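Section 4: Setting up a lecture for the listening rooms

Read this section before you load anything into Skolico. It covers recorded lectures and study days on history and religion, and it assumes you already have an editor login and a finished recording. If you have only got a rough cut, stop and wait. The software will accept a rough cut without complaint and will then make it rather hard to swap for the proper one.

The example used throughout is a lecture on pilgrim hostels and charitable endowments in medieval Anatolia, given in November as part of the Amaral course on travel and belief. Your own titles will differ, but the fields are the same.

4.1 Creating the lecture record

1. Open the Lectures tab and choose New record. Do not use Quick add. Quick add skips the language field, and a lecture without a language can't be found by anyone searching in that language.

2. Type the title as the speaker gave it. Skolico will offer to improve it. Decline. In our trial it turned "Bread and lodging on the Konya road" into "Food and travel in Turkey", and the speaker was not pleased.

3. Fill in the short summary. The limit is 613 characters, spaces included. The counter beside the box ignores line breaks, so a summary that looks fine can still be refused when you save.

4. Choose a period. The list goes by century in the Common Era only. If the lecture uses Hijri dates, put these in the Notes field as well. The makers say that Hijri dates will be searchable in a later version, as they did for the last version.

5. Press Save, then open the record again and check that your text is there.

Note: The record number appears only after the second save. Write it down, as you will need it in 4.3.

4.2 Place names and spellings

Medieval place names are the part of the job most likely to go wrong. The Susterora name list is built in and switched on from the start. It is meant to match old names to modern ones. Sometimes it does.

1. Go to Names and read every match the list suggests, including the ones marked Certain. Certain means that the spelling matched. It tells you nothing about whether it is the right town.

2. Reject any match you can't check against the speaker's handout or a printed atlas. Leaving a name unmatched does no harm to the record.

3. Pick one system for writing Arabic, Persian and Ottoman names in Roman letters and stay with it for the whole lecture. Where the speaker's handout uses a system already, follow the handout.

4. Check the dots and long marks after saving. Names pasted from a word processor may lose them – particularly the dots under letters.

Caution: Do not press Apply to all. It changes names in every lecture in the course, past ones included, and the Undo button covers only the record you have open.

4.3 Sound, slides and transcript

1. Upload the sound file first. Files over 200 MB must be split in 2 before uploading. The help page claims larger files are split for you, but ours simply stopped at the halfway mark and were listed as complete.

2. Upload the slides as a single PDF. Maps need special care here. A map of caravan routes that reads well in the hall can turn to mush at the preview size, so open each one at full width.

3. Enter the record number from 4.1 in the box marked Parent. This joins the sound and the slides to the summary.

4. Ask for a transcript if you want one. The automatic transcript is sold as ready to publish. Treat it as a first draft, and a poor one wherever the speaker quotes from a source in another language. "Waqf" came out four different ways in one talk, none of them right.

5. Read the transcript against the recording from start to end. Quotations from deeds and travel accounts should be checked against the printed edition named in the handout.
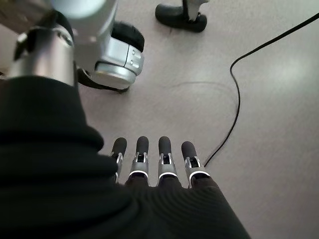 4.4 Opening the lecture to listeners

1. Set the listening room to Closed while you test. The preset is Open, for reasons the manual leaves out.

2. Enter the number of places. A standard Gono room holds 50 listeners at once. Anyone after that sees a blank page with no message, so tell people on the booking page that places are limited.

3. Log out, then visit the room as an ordinary listener. The preview button shows you the editor's version, with captions on, and proves very little.

4. Check that the reading list opens. Links to library catalogues often work only for people who are already signed in to the library.

5. Change the room to Open and press Publish.

Note: The questions box closes when the recording ends. If the speaker has agreed to answer written questions afterwards, turn on Late questions under Room settings. It has to be done for each lecture separately.

Caution: Keep your own copy of the sound, slides and corrected transcript. Skolico describes its storage as permanent, but the terms allow it to remove rooms that have had no visitors, and we have not found where it says how long that takes.

Section last checked Dec 3, 2025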